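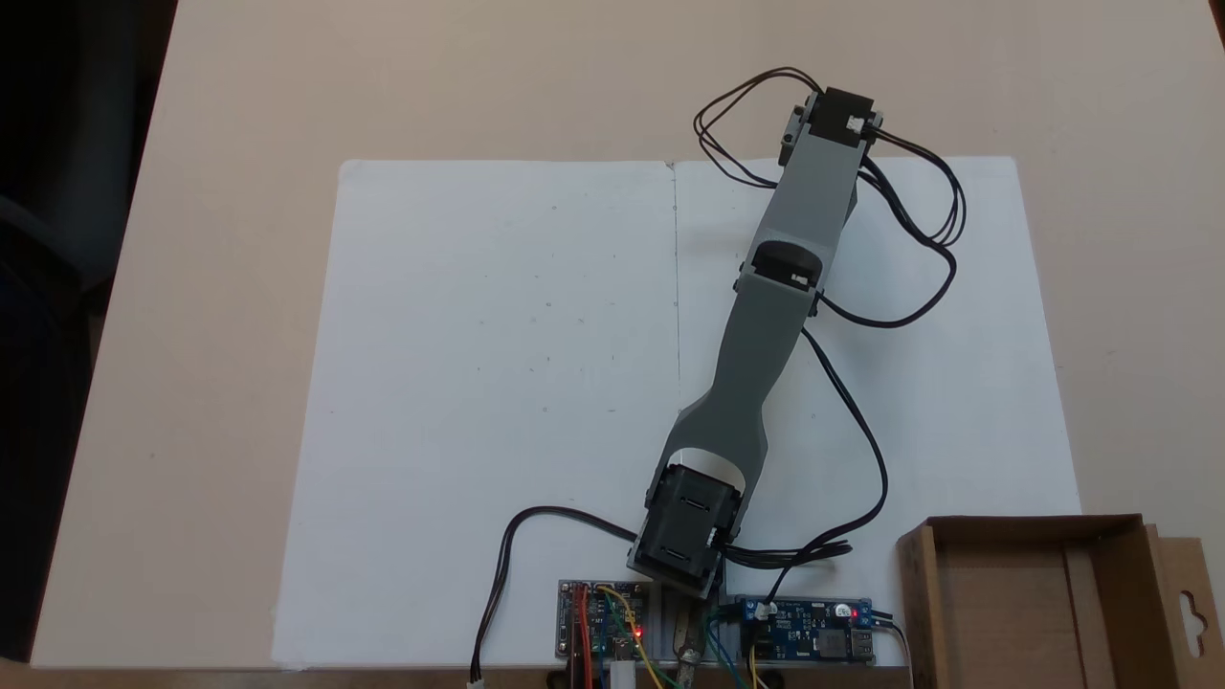 Test Operator, Small-Arm Chore Trials (part-time, fixed term)
Durnent, Fullholm site
Posted Sunday, November 4, 2018

Durnent measures how far low-cost servo arms can take over household and shop-floor chores: sorting, putting away, wiping, clearing a bench. Current results are mixed. Picking up one small object from a flat surface is within reach. Folding a towel is not.

The operator will run 11 set tasks, log each attempt, reset the work surface and record the type of failure. The target is 1,596 logged attempts. Shifts are six hours, two per week, starting in January.

Required: steady record keeping, basic wiring, ability to replace a servo from a drawing. Programming is useful but not required.
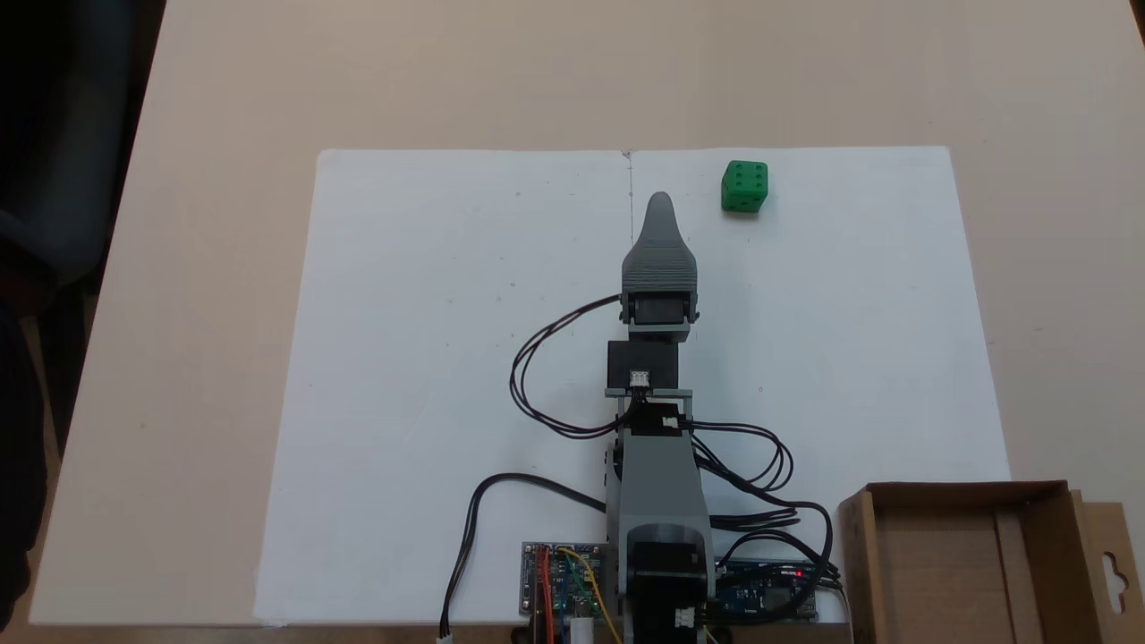

Can these arms do a full chore without help yet?
Only the simplest ones, and most runs still need an operator to step in.

Send a one-page resume to Lorena Yáñez, Durnent, Fullholm. Technical questions go to Heriberto Usuga. Applicants will be asked to complete a 40-minute bench exercise on site.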